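Bimanual bin packing: planner keeps treating the box flaps as solid walls

Drindari
Posted in Motion Planning and Control

G'day all, long-time reader, and I finally have a problem worth a thread. I'm running two arms on one table and trying to get thin flat sheets into an open cardboard box without a person stepping in. Perception is a depth camera up on the frame plus one on each wrist, and planning is a fairly ordinary sampling planner with a collision world built from an octree. The sheets are floppy enough to be annoying and stiff enough to jam on a flap.

The trouble is that the box comes back from the octree as a blob with no opening. Both flaps stick up at whatever angle they feel like, the sensor loses the inside walls, and the planner reckons there's no way in. I've had the planning budget at 100 ms and at 3000 ms, and the extra time just gets me a fancier way of failing. Wrist view from the pre-place pose, for anyone who wants to think about what the segmentation has to chew on:
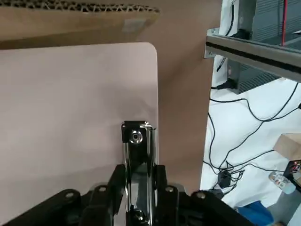

Does the planner need the attached sheet in the collision model, or can you get away with planning for the gripper alone?

You need the sheet in there as an attached body, but pad it thinly (I use the measured thickness plus a couple of millimetres) and allow contact between it and the gripper fingers. Leave it out and the arm will happily swing a big flat panel through whatever is next to it. I learned that one the expensive way with a monitor.

So that part's sorted at my end. It's the box I'm stuck on.

Bruvix
Reply

I'd bin the octree for the box. Fit a model instead! Four walls and a floor, pose from a plane fit on the outside faces, which the camera sees heaps better than the inside. Then add the flaps as separate hinged plates with an angle you estimate each cycle. Your planner suddenly has a hole to aim for, and you can grow or shrink the walls with one parameter when you're feeling nervous.

What voxel size are you on, by the way? If it's coarse, the flap edges alone will close up the opening.

Drindari
Reply

Voxels are pretty coarse, yeah, I'd bumped them up to keep the update rate decent. Fair cop.

The model idea is appealing but my boxes aren't all the same, and some of them have been reused so many times that "four walls" is a generous reading. I tried something close to it in April and the fit would flip by ninety degrees whenever a flap was lying flat. I've got both arms in the planning group at the moment, so every bad fit stuffs up two plans and not one.

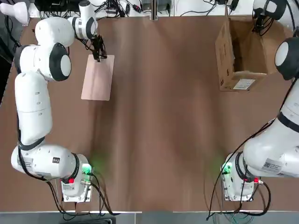
The other thing I haven't decided is whether to keep planning them as a single fourteen-joint group. It's tidy, and self-collision between the arms comes for free, but most of the time one arm is doing the work and the other is parked or hovering. I've started splitting them and treating the idle arm as a static obstacle. Planning got a lot snappier. The handover code is a mess, though, and I've got a lock around the planning scene that I'm not proud of.

Rowbotham
Reply

Going to disagree with Bruvix a bit here. Fitting a box model is lovely when the box behaves, but once the cardboard goes soft you spend your life tuning the fitter. I'd leave the octree for everything else and carve the opening. Detect the rim, build a vertical prism through it, and clear any occupied voxels inside that prism down to a safe height. Then do the last bit of the motion under force control and let the sheet find its own way.

And please split the arms. Single group planning for a job like this is showing off.

Bruvix
Reply

Carving voxels out of a map because they're inconvenient is how you end up with an arm through a flap, mate. The flap is a real thing! If it's folded in over the opening, your prism has just deleted it.

Rowbotham
Reply

It's cardboard. A flap that gets pushed costs you nothing, and a wrist force limit takes care of the rest. I'd worry if it was a steel tote.

Drindari
Reply

You're both making me nervous, but in useful directions. I spent this arvo on a mash-up of the two: rim detection from the fixed camera, carve the prism, then put the flaps back as thin plates wherever I can see them with decent confidence. If a flap is visible and inside the prism, it stays and the planner has to go round it. If I can't see it, the force limit is the backstop.

Results on the logged scenes: 52 planning requests out of 116 went through with the old setup, and the new one is a fair bit better, though I want to fix a time-sync bug before I quote a number anyone will hold me to. The fixed camera was stamping its frames on arrival and not at capture, so the rim lagged behind whenever the machine got busy.
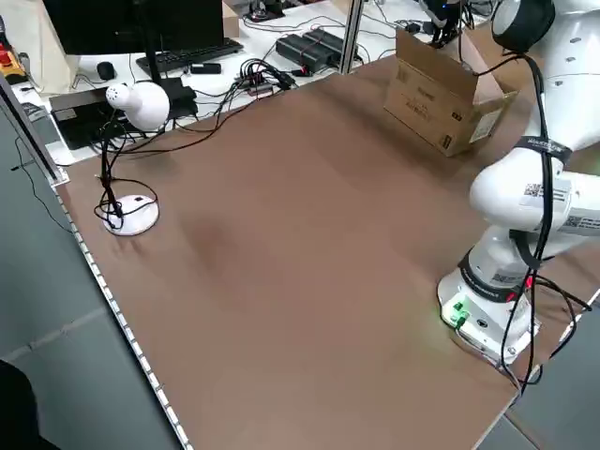

How often should the collision world be refreshed while an arm is moving?

Once before each plan and once more at the pre-place pose is plenty for a box that sits still. Continuous updates sound safer, but your own arm and the sheet leak through the self-filter as stray voxels, and then the execution monitor aborts on ghosts. If people can reach into the cell, handle that with a proper safety function and keep it well away from the octree.

Grundmont
Reply

Popping in from the calibration side. Before anyone tunes another planner parameter, check your camera-to-base transforms for both arms separately. We had a cell where the left was spot on and the right was out by a smidge, and it looked exactly like a planner fault because only one arm ever refused to go in the box. Hauke Albers wrote us a little script that touches the same corner with both grippers and prints the difference. It took one lunch break to find what we'd been chasing for weeks.

Also, Drindari, where are you grasping the sheet? Corner or middle of the edge makes a massive difference to how wide it sweeps when the wrist turns.

Drindari
Reply

Oh, the two-gripper corner check is a ripper, I'm stealing that tonight. Both arms were calibrated on the same morning but I've moved the camera bracket since, so I won't be surprised if one's drifted.

Grasp point is whatever the grasp sampler scores best, and it loves corners. I've been meaning to add a cost for the swept width. Here's a corner grasp next to the box from the fixed camera, so you can see what the planner is being asked to swing about: 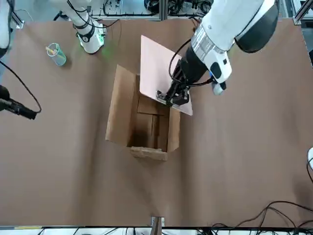 Corner grasp on the pink board, over the back edge of the open box.

Rowbotham
Reply

Yeah, that's a lot of board on the far side of the wrist. I'd penalise distance from the grasp to the sheet's centre and see what the sampler does. Even a small weight should shift it off the corners.

Bruvix
Reply

Agreed with Rowbotham for once. And look at the front flap on that box, the edge is all rough. That's the sort of thing my plane fit would hate, so I'll concede soft boxes are a pain. I still wouldn't carve without putting the flaps back in.

Drindari
Reply

Flaps are staying in, promise. Plan for tomorrow is timestamps first, then the corner check, then the grasp cost, and I'll rerun the whole log after each one so I know which change did what. Will post the branch once the lock thing is less embarrassing. Cheers everyone!

Grundmont
Reply

Do the corner check before the timestamps if you can, it's quicker and you can leave the cameras off. I'll dig out the script and send it over.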